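Two months into the cell at Vumdale, and the part of my job that changed most is the paperwork. Before, I packed trays by hand and wrote down a count at the end of the shift. Now the arm does the placing and I write down why it stopped.

Yesterday it stopped 7 times. Four were grip faults, where the pad closes on a part at an angle and the controller sees the wrong width. Two were the light curtain, both my sleeve. The last one has no code in the log and I have sent it to Resoretti, who did the integration.

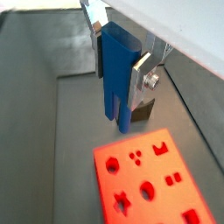
Before any change to the grip settings goes live we run the part at reduced speed, 300 cycles, with one of us standing there. It is dull work but it pays the setter rate, which used to need a certificate. Three of us from packing are on that rate now. The two who didn't want it moved to goods-in, and one of them would like to come back. There is no packing bench to come back to.

The other change is the pace. By hand I could slow down after lunch and make it up by 4. The cell holds one speed all day, and the waiting between faults is more tiring than I expected.

The count when I left was 1856, all good parts except the ones from the grip faults. Next job is swapping the fingertip pads and taking the baseline again.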